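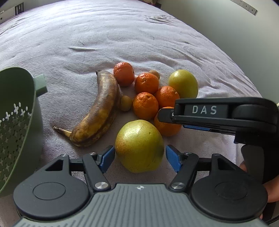

3.2 Surfaces and layout of the fruit

Layouts were made on three kinds of surface: a bare worktop, a folded tea towel and a plush blanket spread over a bed or similar broad support. The blanket condition was added after the pilot, in which Hrytsenko noted that several households laid out their shopping on a bed or sofa when the kitchen was in use. Figure 2 shows a layout of this third kind. The blanket has a short pile and was not smoothed before the fruit was put down, so that shallow ripples and longer folds remain. We left such folds in place throughout, as they affect where round fruit comes to rest.

Each layout contained items from at least three size classes. Size was assigned by eye against a printed card and was not measured again during the session. The large class covers round fruit with smooth skin, such as the two yellow-green fruits in Figure 2. The middle class is made up of orange citrus, which in most layouts formed the largest group. The small class covers round fruit with tan or brown skin. Bananas were recorded separately, as their curved shape does not fit the card and they behave differently on every surface.

Fruit was placed loosely. Participants were told to empty the bag in their usual way and to leave the items where they stopped, with two exceptions: nothing was to be stacked, and nothing was to lie within 200 mm of a free edge. A colander was set down on the same surface, to one side of the fruit, as the container for sorted items. Its colour and size varied between households.

3.3 Contact and concealment

Two items were scored as touching if no strip of the surface could be seen between them from directly overhead. An item was scored as partly hidden if any other item covered part of its outline from the position of the person sorting. The two scores differ more than might be expected. A small fruit can be clear of its neighbours and still be hard to see, as with the tan-brown fruit behind one of the oranges in Figure 2, where most of it is concealed. Since the touching score needs an overhead view, it was taken on site by Karpenko before sorting began and cannot be recovered from the figure.

Large fruit was the main cause of concealment. When a large item lay nearest the person sorting, it covered part of the citrus behind it, and small fruit further back was often missed on the first pass. No instruction was given to start with the nearest item.

3.4 Condition of the fruit

Condition was graded from one (no marks) to five (peel mostly brown or broken). We did not replace overripe fruit, because mixed condition is usual in a household bowl and sorting by condition was one of the tasks. The banana in Figure 2, heavily browned along its upper half and still yellow in places lower down, is typical of grade four. Blush and natural speckling on large fruit were not counted as marks. Dark patches were counted only where both graders, Segers and Panasiuk, agreed on them. Disagreements were kept in the record and treated as missing values.

3.5 Sample

A total of 134 layouts were recorded in 29 households. Of these, 39 were on a blanket. The lower number in this condition reflects its later start and the refusal of some participants to put unwashed fruit on bedding. Blankets differed in pile length and in the firmness of what lay beneath them, and we have not tried to separate the two effects. Comparisons between surfaces in Section 4 should be read with this in mind.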